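To: Armelle Perrin, Gautier
From: Apolline Sabatier, Plorelbridge office
Re: desk clearance and storage, progress to the end of February

The work is on schedule apart from the power outlets, which I come to below. We have 61 desks to clear, clean and re-equip before the Greltbridge staff move in with us, and the first two rows are finished. The third row is under way. It is slower than the others because these desks have been in daily use the longest and the people at them have built up more paper.

## What we are doing at each desk

The steps are the same as in the plan you approved. The person at the desk sorts their own things first. Drinks, tissues and food go home or in the bin. Handwritten notes are kept, scanned or shredded, and the owner decides which. Personal items such as flags, photos and mugs stay if they fit in the one tray each person is given.

Notes are taking most of the time. Several people work from large sheets covered in handwriting, with terms boxed or circled, and they won't let these go until they have been typed up. I have agreed to this. Sheets that are still in use can go up on the partition, and the rest get a folder with the desk number on it. The small white flag with the red circle stays as well — it fits the tray rule.
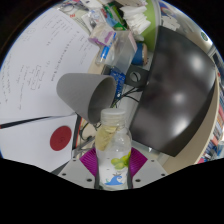
## Shelves

The shelves over the desks were meant to be the easy part. In the third row they are packed from one end to the other with books and binders, and we found that many people had stopped using what was up there. We asked everyone to take down what they had opened in the past year and leave the remainder for sorting.

Reference books go to the shared bookcase by the kitchen. Binders from closed projects go to the archive room at Trirach, who have agreed to take them at no charge until the summer. Anything with client names in it is locked away until you or I have looked at it. Binders that lean at the end of a row get a bookend; two boxes of these were already in the stationery cupboard.

Monitors stay where they are and are kept switched off while the desk is being worked on. The cables behind them are the untidy part. On most desks they hang in a bundle from the back of the screen and then run loose along the desk, so we are fitting a clip at the back edge and a sleeve for the long runs.
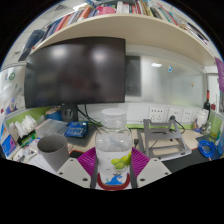 *Last changed: February, 16:40, A. Sabatier (shelf section and spending updated)*

Purple banners and other wall items are left to the desk owner. I had one question about whether panels on the partitions could be moved. They can't for the present, because the building lease covers them.

## Desk surfaces

The aim is a surface that can be wiped down without moving more than a few things. We are not there yet in the third row. A typical desk still has a tissue box with crumpled tissues or wrappers heaped near it, a strip of pens and small stationery, cups standing on papers, and bottles in more than one place. Small boxes end up under the monitor and stay there.

What has worked in the first two rows:

- a shallow tray for pens and small stationery, kept to one side
- a bin within reach of each pair of desks
- drinks bottles and jugs moved off the desk overnight
- spare cables coiled, labelled and handed in

The last of these has had the best response. Coiled cables were lying on folders and mats all over the office, and most of their owners did not know what they were for. Those without a label after a week go to IT.

Power is the late item. The outlets are on the wall strip between the shelf and the desk, and some desks have only one plug in use while others run an extension lead from next door. The electrician has looked at the first row and will return for the others in the spring. 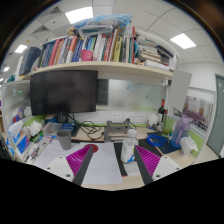 ## Spending

The budget for trays, clips, sleeves and bins was £700. The trays came in cheaper than quoted and the cable sleeves dearer. I don't expect to ask for more, but the electrician's visit is not included and will come to you as a separate invoice.

## Next

1. Finish the third row.
2. Move the closed-project binders to Trirach.
3. Agree with Greltbridge which desks their staff will take, so that name cards can be printed.

I need a decision from you on the shared bookcase. It will be full once the third row is done, and we either buy a second one or send the older reference books to Trirach with the binders. I would prefer the second bookcase.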